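Kustix Countertop Arm, Trial Kit
Pre-Use Safety Checklist with Comments
Site: Thibodeau Kitchens, back demo room
Checked by: Noreen Geraghty
Date: Saturday, March 28, 2020

Marks used: OK, FIX (before we run it), ASK (question for Kustix)

1. Packaging and paperwork
Box and foam intact: OK
Manual in the box: OK. All 116 pages of it, and I did read the safety chapter with a cup of tea on Thursday night. It's written in a friendly way and I'd encourage everybody to do the same before touching anything.
Serial number matches the delivery slip: OK

2. Mounting
Base plate flat on the counter, no rocking: OK
Clamps tight: FIX. The left one backed off a little when I leaned on it (I leaned pretty hard, to be fair to the clamp). Please snug it down again before power goes on and check it after lunch too.
Counter edge thick enough for the clamps: OK

3. Power and cables
Supply cord free of nicks: OK
Cord routed away from the sink: FIX. It reaches, but only by crossing in front of the faucet, and I really don't like that. We have a longer cord in the storeroom.
Grounded outlet: OK

4. Emergency stop
Button in reach of whoever is standing at the counter: OK
Arm stops when pressed: OK. I tried it 10 times at different points in the swing, and it stopped every time.
Arm stays put after the button is released: OK. It waits for the reset, just as the manual says it should.
Second button for the other side of the room: ASK. Gellen sells one as an add-on and I'd love to know if Kustix supports it.

5. Gripper
Finger screws tight: OK
Fingertips free of burrs: OK. They are fairly pointed, though, so keep your own fingers back while it's closing, please, even on the slow setting.
Pinch warning label on the housing: FIX. Ours came with the label loose in the bag.
Holds its grip when power is cut: ASK. The manual says one thing on the setup page and something a bit different in the back.

6. Work area
Floor tape down at the full reach of the arm: FIX. I measured 22 inches from the base on our longest test move, so let's tape a good bit beyond that.
Glassware and knives put away: OK
Room for a person to step back: OK

7. Ternudness practice software (comes with the kit)
Installs on the demo laptop: OK, though it took over 2 hours on our internet, bless it.
Shows clearly whether you are driving the simulated arm or the real one: FIX. There's a small word in the corner of the window and I missed it twice. Until they make it bigger, unplug the real arm whenever anyone is practicing.
Slow speed is the default: OK
Practice kitchen suitable for training: OK. I had a very nice time in there, moving around the marble counter, and I think it's the part our newer people will get the most out of. Trays and plates are what we handle all day, so it helps to have those to practice near.

8. Sign-off
Not cleared for the real arm yet. Cleared for practice in the software with the arm unplugged. I'll go through the FIX items again when the longer cord is in, and I'd like the Kustix answers in writing before we decide in April whether to keep the kit. If you try the practice kitchen in the meantime, add your comments under mine, and take your time with the slow approaches near the tray.
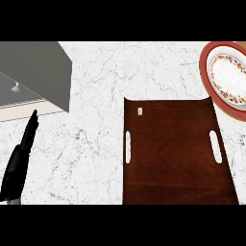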